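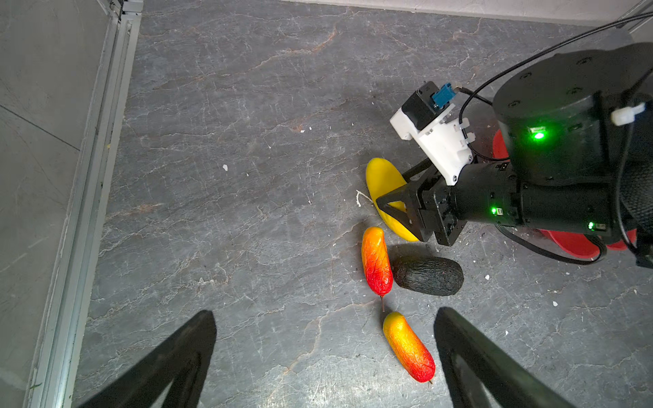 Booker Iwasaki wrote in to ask whether he could read The Ferry at Trosa without having read the two books before it. He had picked it up at a library sale and didn't know it was part of a series. Several other readers have asked the same thing, so it goes first.

Do I have to read the books in order?

No. Each of the 3 books has its own story and its own ending. The Ferry at Trosa takes place after the other two and gives away who inherits the boatyard in book one. If you don't mind knowing that, start wherever you like. Booker went ahead with the third and then went back to the first.

What are the books, and what order were they written in?

The Salt Ledger, then A Winter Lease, then The Ferry at Trosa. A Winter Lease was finished first but sat in a drawer for years. It was rewritten so that it would follow The Salt Ledger, and that is why the chapter headings are in a different style.

Who wrote them?

Reginald Kasprzak wrote all of them. His brother Gus Kasprzak drew the maps and read every draft. Gus also wrote the letters that Anton sends home in the second book. Reginald thought his own versions all sounded like the narrator.

Is Trosa in the book the real town?

The name and the harbor are. The streets are mostly made up, and the ferry route in the story doesn't exist. Please don't plan a trip around it. Two readers have tried.

How do you say Krūmiņa?

KROO-min-ya, with a long first vowel. She is the landlady in A Winter Lease and comes back for one chapter in the third book. The line over the u was left out of the first printing by mistake.

How long are they?

The Salt Ledger is 246 pages. The other two are a little longer. All of the books in one volume, the Clindus edition, come to 798 pages, including the maps and an afterword. It is a heavy paperback and not a good one for the bus.

What is different in the Clindus edition?

The text has been corrected, there is a new map of the islands, and the afterword is new. Chapter nine of The Salt Ledger has a different last page. The old one had Marta leaving by a door that had been boarded up forty pages earlier.

How many copies of the first printing were there?

2000. They have a green spine and say Zornetti at the bottom of the title page. We have none left to sell. Used copies turn up now and then, and we can't tell you what yours is worth.

Are there translations?

A Spanish translation of The Salt Ledger is under way. Iñaki Herrero is doing it and has sent through the first half. There is no date for it yet — please don't write to him about it.

Is there an audiobook?

Only of A Winter Lease, read by Tihomir Dimitriou. It is unabridged. The letters are read by the same voice as the rest, though he slows down for them.

Are the books suitable for younger readers?

Most teenagers will be fine with them. There is a drowning in the first book and some swearing in all of them. The middle one is the mildest.

Can our book club get discussion questions?

Yes. Write to us and say which book you are reading. The set for The Ferry at Trosa gives away the ending, so hand it out after everyone has finished.

Will there be a fourth book?

Reginald is writing something set on the same coast with different people in it. He hopes to have a draft by February. It doesn't have a title.

I found a mistake. Where do I send it?

Use the contact form and give the page number and the edition. The missing ferry ticket on page 246 of The Salt Ledger has been reported and is on the list.

Last updated 04/11/2023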